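We use cookies to remember your login and your unread threads. Accept / Manage

Duvet covers: is there a method or do we all just suffer
3 min read

nanley_resident
Moved into a bigger bed in August and the cover is beating me. Every time I get one corner in, another corner leaves. I paid 200 for this thing and I'd like to sleep under it before winter.

Bohdan Bilyk
Burrito roll. Cover inside out on the bed, duvet on top, roll it all up, flip the ends, unroll. Takes me four minutes. 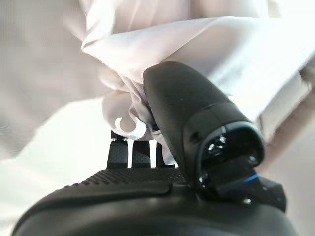
Aivar Raudsepp
The burrito roll is a party trick. I did laundry at a guesthouse in Brirkton, 400 covers a month in high season, and we went in by the corners every time. White cloth bunched up into a twisted, wrinkled knot like that needs shaking out first, or you end up stuffing a duvet into a rope. Reach in, grab the far corners through the cloth, then flip.

Bohdan Bilyk
With arms like yours, sure. I'm five foot three. When I flip, I end up inside it.

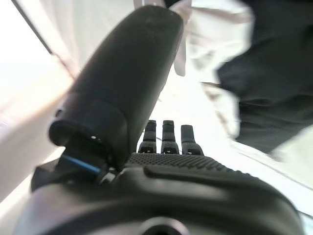 nanley_resident
I tried both tonight. The burrito came out with a half twist in it, so technically I now own a very expensive scarf. The corner way got me three corners and a sore shoulder.

Aivar Raudsepp
Three is good for a first go. Does yours have ties inside?

nanley_resident
It has loops. The duvet has nothing to loop them to.

tomness_linens
Sew on some ribbon. Or get a lighter duvet, that's half the fight.
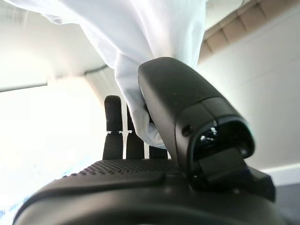 Bohdan Bilyk
Or do the roll properly. Open end at the foot of the bed. I bet it was at the head.

nanley_resident
It was at the side.

Aivar Raudsepp
Who makes one that opens at the side?

nanley_resident
Apparently the people I gave 200 to. Ordering ribbon.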